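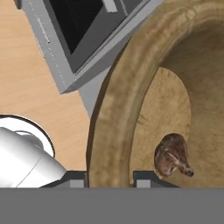
Can I still get a plot for this year if I'm not on the list yet?
Email the plots secretary with your name and street and you go on the waiting list the same day. Plots that come free before the end of August are offered in list order, half plots first. Anything after that waits for the new season.

Nemedham Allotment Society
Minutes of the summer members' meeting, July 21, 2019
Held in the hut, 15 members there, plus two who came in halfway through item 4

Chair: Alistair MacRitchie
Minutes: Paweena Jitpraphai (typed up same night, shout if I've got you wrong)

1. Apologies
Several, list is in the book. One apology came by text during the meeting, added.

2. Last minutes
Agreed with one change. Item 6 should say the bottom gate, not the top gate. Alistair signed them.

Matters arising:
Hinge on the bottom gate done. Still drops a bit when wet.
Letter to the council about the lay-by, sent, no reply.
Seed catalogue order, see item 7.

3. Water
Longest item as usual. Pressure at the far end is very poor in the evenings, plots past the pear tree getting a dribble by six o'clock. Alistair has read the meter and it stood at 1709. He wants it read on the first of each month from now on so we have something to compare with. Paweena to do August.

Suggestion from the floor that hoses be banned outright and cans only from the dip tanks. Long discussion. Against: people with bad backs, people who can only come after work. For: the tanks never get a chance to fill if three hoses are running. Someone said other sites manage it. Someone else said other sites have more taps.

Put to a vote in the end. Hoses allowed before 10 in the morning and after 7 in the evening, hand held only, no sprinklers and no leaving it running in the rhubarb while you go and have a chat. Carried, 9 for, rest against or not voting. To be looked at again at the autumn meeting.

Also the ball valve on the middle tank sticks. If it is overflowing, lift the arm and let it go again. Do not hit it. Quote to be got for a new one.

4. Rents
Rent for a full plot to go up to £52 from the new season. Half plot is half of that. Alistair went through the reasons: water bill up, insurance up, skip last autumn cost more than expected. No increase for the past few years so it was coming.

Question about concessions. Stay as they are.
Question about paying in two goes. Agreed in principle, second half by end of January, anyone who wants it to write in and say so before the renewal letters go out.
Question about whether people who don't use the water could pay less. No.

Proposed, seconded, carried. One against, who asked for it to be minuted that he was against. Minuted.

5. Plot inspections
Walk round was done at the start of the month. Mostly good, some very good. A few letters gone out about couch grass and bindweed coming through into neighbours. A letter is not a telling off, please reply to it, even one line. If you're ill or a baby has arrived or you've got work trouble we can nearly always sort something, but we have to know.

Paths. Two foot wide between plots, it's in the rules, and they're creeping in. Potatoes in particular. Barrow could not get through by the blue shed. Owners on each side to sort it out between them before the next walk round.

Carpet. No more carpet as weed cover please. It rots, and the backing comes up in strings for ever after. Cardboard is fine, tape off first. Existing carpet to be out by the end of the season.

6. Blight and other troubles
Blight seen on outdoor tomatoes at the road end, and suspected on one row of maincrop. Cut the tops down and take them off site, don't compost, don't chuck them over the hedge. If you're lifting early leave the spuds in the ground a couple of weeks after cutting so the skins set.

Blackfly on the beans bad this year. Pinch out the tips. Soapy water seems to be doing as well as anything.

Pigeons. Net everything. Nets to be pulled tight and pegged down, we had a hedgehog tangled in a slack one in the spring and it was not nice for anybody. It was freed and went off allright.

Leek moth mentioned. Fine mesh from now if you want to be safe.

7. Seeds and shed shop
Cellov have stopped doing the small bags of chicken pellets so the shop will buy the big sacks and weigh out. Bring your own tub or bag. Price per kilo to go on the board once Paweena has done the sum.

Multano onion sets did well last year and people want them again. Order to go in with the seed potatoes. Kuusk kale also asked for, two people swear by it, one person says it's just kale. One packet per person unless there's extra.

Order forms in the hut. Cash in a named envelope, please please put your name on the envelope. Two from last time still unclaimed.

Shop open Sunday mornings as now. Could do with another pair of hands on the rota, an hour at a time, tea provided.

8. Produce show
End of August in the hut and on the grass outside if dry. Classes same as last year with these changes:
Heaviest marrow back in by popular demand.
Three onions dressed, now two classes, under and over 250g.
Jam, any fruit, lid to be plain, no shop names.
Childrens class, a vegetable animal on a plate, under 11s.
Longest runner bean, measured straight, no pulling.

Entries on the morning, tables closed at 11, judging straight after, doors open to everyone at 1. Judge coming from outside so no arguing with the neighbours afterwards. Discussion on whether shop-bought stalks and leaves are allowed in the flower vase class. Decided foliage must be grown on site or at home.

Cakes wanted for the tea table. Sign up sheet by the kettle. Please say if it's got nuts in.

Surplus goes to the auction at 3, money to the site fund. Alistair to do the auction again. Raffle prizes to Paweena, nothing perishable more than a day ahead please, we remember the trout.

9. Bonfires
None until October, same as every year. Smoke complaint from the houses was a fair one, washing out and windows open. If you have woody stuff, stack it loose well away from the hedge and check under it for hedgehogs before you light it come autumn.

10. Hut roof
Leak over the sink end. Patched from outside with felt, holding so far but it hasn't had proper rain on it. Needs a new sheet at that end before winter. Two quotes wanted. One member thinks he can get a sheet at cost, to report back. Work day to be arranged once we have it, ladders needed.

11. Any other business
Manure. Next load is coming to the top gate, first come first served, but fair shares, six barrows each until everyone has had a go. Needs to stand till spring, it is quite fresh.

Gate code to change on the first of the month. New one by text or ask in the shop. Don't give it to friends and don't write it on the gate (yes, this happened).

Dogs on leads. Again.

Missing: one long handled hoe, green grip, borrowed from outside the hut. No questions, just put it back.

Bees. Request to put a hive in the corner behind the compost bays. General feeling in favour, two worried about stings with grandchildren around. Need to check what the insurance says and whether the flight line goes over the path. Deffered to the next meeting, applicant to bring a sketch of where it would stand.

Thanks given to whoever strimmed round the bottom bays, looks much better.

Meeting closed 8.40, getting dark in the hut and the bulb's gone. Bulb to be bought (PJ).

Actions
AM: valve quote, chase council on the lay-by, book the judge, one roof quote
PJ: meter reading in August, pellet price on the board, order forms, show sheets up by the kettle, bulb
All: paths, carpet, answer your letters

Next meeting in the autumn, date to go on the noticeboard.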